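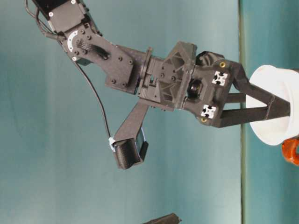
Dario Pellegrini
Staff Reviewer, Countertop

Home > Kitchen > Cups & Mugs > Reviews

Filed under: Everyday Drinkware

The Netine cup comes in white and glossy black. I bought 4 in March and use them daily. The shape is a straight cylinder with no handle. Black looks smarter on the shelf – it also shows every reflection and fingerprint.

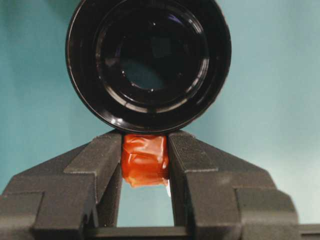

Rim and Cleaning

The rim is rounded and comfortable to drink from. Coffee rings are hard to spot inside the black cup, so I rinse it sooner than I would the white. A sponge reaches the bottom easily. The cups don't nest well, and a set takes up most of a small shelf.

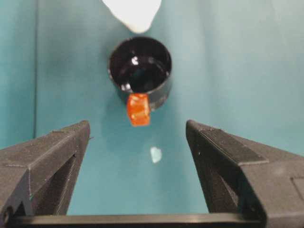

Does it work for cold drinks?
It's fine for water and iced tea, but a tall glass holds more ice.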